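Drillell Bedroom Set — read me first

Okay, so this is the folding and tidying part of Drillell, and I'm really happy to finally get it out the door! There are 2000 clips in here, all recorded with hand-held grippers in real homes (no lab tables at all). I held back 245 of them for testing, so please don't train on those.

Each clip comes with video, gripper opening and a short text label. I wrote the labels myself — typos are mine, sorry. Version 3 fixes the time offset that Trulerau users kept running into.

Still on my list: better labels for jeans, which I mixed up with "pants" all over the place, and a proper split by room. Bedrooms with a lot of patterned bedding are the ones I'd love more of. 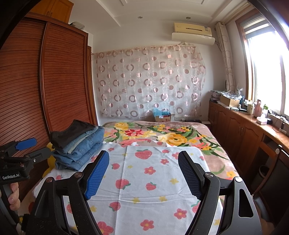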